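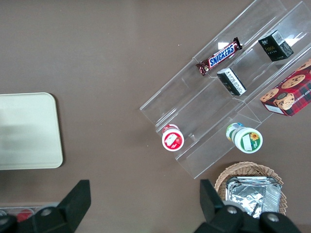

2 min read

Skellow Snack Tray: demonstrations by remote control

Data card, updated in September. Maintained by Ruxandra Neagu and Jonas Pfister.

Summary

Skellow is a set of 352 demonstrations recorded at our laboratory in Prarkolstead. In each one an operator drives two robot arms by remote control and puts together a small meal on a beige tray. The goods are ordinary shop goods: a Snickers bar, yogurt cups, a box of chocolate chip cookies, foil containers in a wicker basket, a sandwich wedge, bottles of Coca-Cola.

How the demonstrations were made

The operator holds one hand controller for each arm and receives a short written order, for example "one yogurt, one chocolate bar". The order says what must be on the tray, but it does not say which arm to use. We left this choice to the operator, and the habits differ quite a lot. Attila Szűcs prefers to finish with one arm before he moves the other — Relu Lungu moves both together. 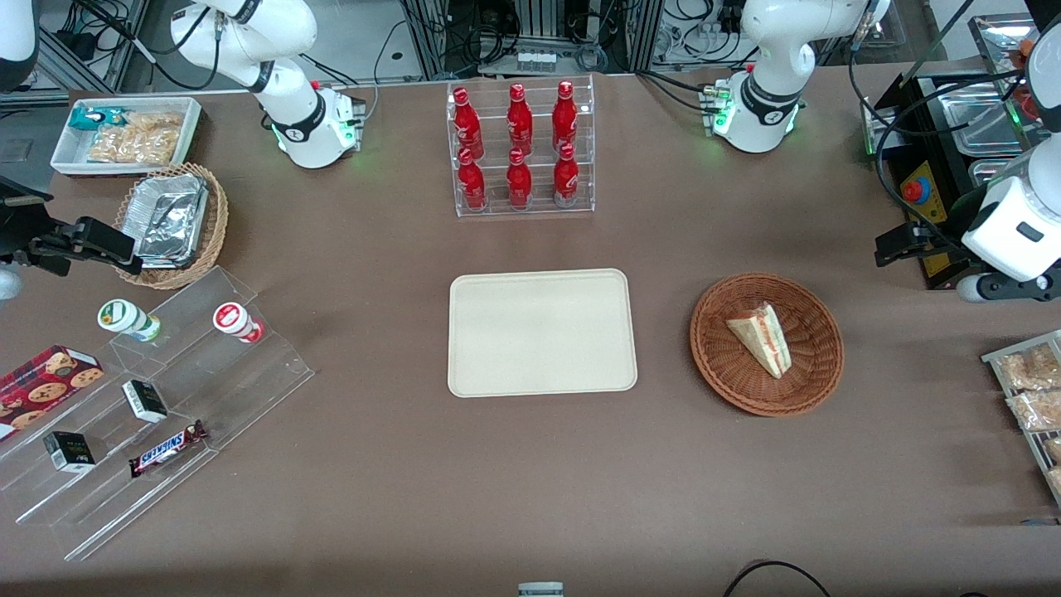 Between two episodes the goods are put back by hand, and small differences in position are wanted. A yogurt cup may stand or lie on its side. Please do not treat these as errors in the data.

Contents

Each episode has the wrist camera video, the fixed camera video, joint positions, gripper opening and the text of the order. All streams are saved at 15 frames per second. Of the 352 episodes, 205 use both arms. The remaining ones use a single arm, and the other arm stays in its rest position.

Failed grasps

If the operator dropped an item and picked it up again, we kept the episode and set the field "retry" to true. If the emergency stop was pressed, the episode was removed.

Known problems

The clear acrylic gives reflections which disturb depth estimation — we have no good solution for this yet. Episodes recorded after 16:00 can be darker.

Contact

Questions about the file format go to Amedeo Negri. For the controller software, called Fadia, please write to Jonas Pfister and mention the episode number.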